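Give Partial Credit to the Robot

Gijs Van Loon

In our field there is one number that everybody reads first, and I am one of the readers. It is the success rate. You open a paper, you pass over the introduction, you go to the table, and you look for the column where the new method has a higher number than the old method. I have done this for many years, and I have also produced such columns. In this essay I want to argue that for long tasks with two arms this column should not come first, and that we should report how far the robot came in each trial.

My opinion comes from a small piece of work that we did at Bravita, in our lab in Faltadby. We trained a policy to put small things into a bowl with two arms. The training data was 400 demonstrations given by teleoperation. We called the training method Clallitz, for no deep reason, and we compared it with a plain behavior cloning baseline which has the same network and the same data. Each policy got 60 trials. A trial was a success if every item was in the bowl before the time limit of five minutes, and it was a failure in all other cases.

Clallitz had 26 full successes. The baseline had also 26.

I remember that I looked at these two numbers for a long time. By the rules of our field the result was finished: no difference, method does not help, please try something else. My colleague Panya Luangrath did not agree. She had watched nearly all of the trials, and she told me that the two policies did not feel the same to her at all. I answered that a feeling is not a result. I still think this is correct, but it was a lazy answer.

Consider what a success rate does with a state like this one.
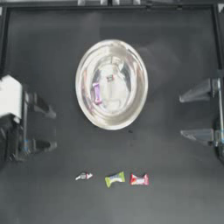
One candy in the bowl and three on the table, between the open grippers.

If the clock stops here, the trial gets a zero. A trial in which the arms never touched anything gets the same zero. A trial in which all the candies but one are in the bowl gets the same zero too. I do not know any other kind of work where we would accept this. If a student solves most of an exam and makes an error on the last page, we do not write that the student knows nothing.

So Panya went back to the recordings and scored all trials again, item by item. For each item she wrote down if an arm reached it, if the gripper closed on it, if it was lifted, and if it ended in the bowl. It is boring work and she did it without knowing which policy was which, because I had mixed the files before. When we put the labels back, the picture was different. The failures of the baseline were mostly early. It missed the first grasp, it tried again at the same spot, and it continued like this until the time was over. The failures of Clallitz were mostly late, with only one item missing at the end.

For a person who must decide what to do next, these are two different worlds. In the first case I would collect more data about grasping. In the second case I would look at the end of the task, where the bowl is already filled and an arm must release something without pushing the other things around. The success rate cannot tell me which of these I should do. It gave me the same number for both.

The objection about judgment

The first objection I hear is that partial scores need human judgment, and judgment is soft. This is true. A candy wrapper has twisted ends, and a finger can hold the end and not the candy. Is this a grasp? We had to decide, and we wrote the decision down (yes, if it leaves the table).

But the success rate needs judgment too, we only hide it better. Somebody must look into the bowl and say what is in it. With a reflective bowl seen from above this can be less easy than it sounds. The light makes bands on the inner walls, colors from the contents appear again on the side, and a pale piece can almost disappear against a bright floor. We ran an automatic checker on the head camera view for some weeks, and I stopped trusting it on views such as the following.

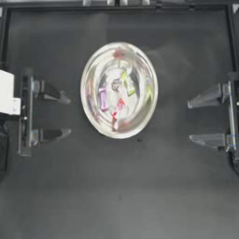
The objection about cheating

The second objection is more serious. If we give points for each stage, then an author can choose the stages after the experiment, in such a way that his own method looks good. I have no complete answer to this. Meijer, the tool we use for planning our experiments, lets us lock the scoring sheet before the first trial, and since then we do it always. For the work I described here we did not do it. The reader should know this. I believe the result, but I would believe it more if the sheet had been written first.

Also I do not ask that we remove the success rate. A customer who wants a full bowl is not happy with an almost full bowl. The final number should stay in the table. I only want it to stand next to a second column, which says at which stage the failed trials ended. This costs one extra line in the paper and, I admit, many hours in front of recordings.

What I ask from reviewers

When you review a paper about a long task, and there is only one number per method, please ask for the stages. When you see a paper where the success rates are equal but the failures are clearly different, please do not reject it only for the equal numbers. Ours was rejected in September with the sentence "no improvement over baseline," and I cannot be very angry, because one year before I could have written this sentence myself.

Panya has started to score the older experiments of our lab in the same way. Two of them were put aside as failures, and we are going to run the second one again.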